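Stop and hold

2025-09-16

The bun task was supposed to be the easy one. We had the arms moving buns between the steamer and the plate by the end of the first week, and I had stopped watching closely. Then the right gripper started dropping them.

It wasn't every run. The arm would pick up, travel a short way, and the fingers would relax just enough for the bun to slide out. I blamed the dough, then the finger pads. Takumi blamed my grip force setting, so I raised it and we got flat buns that still fell.

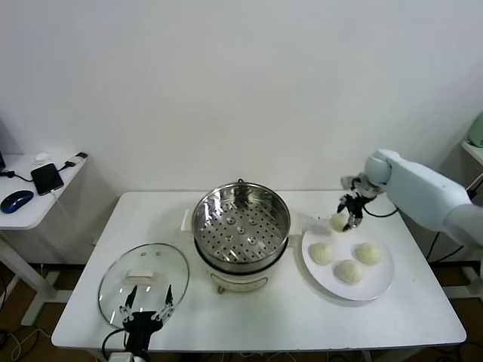
Right gripper holding over the plate, left one open at the lid.

The fault was in the cable. Where it loops from the gripper back to the arm, one connector pin had worked loose, and certain wrist angles broke contact for a moment. The controller read that as a reset and went to its default, which was fingers open. The log had it all along, under a warning I had muted because it came up more than 100 times a day.

A dropped bun is no big deal. The same default with the glass lid would be – and the lid is next on the list for the left side.

So three changes. The connector is replaced and strain-relieved on both arms. A gripper reset now means stop and hold. And the warning is back on, with a hard stop on the third one in a run.

Zoriana wants 1000 cycles with an empty gripper before we go near the lid. I'm running those now.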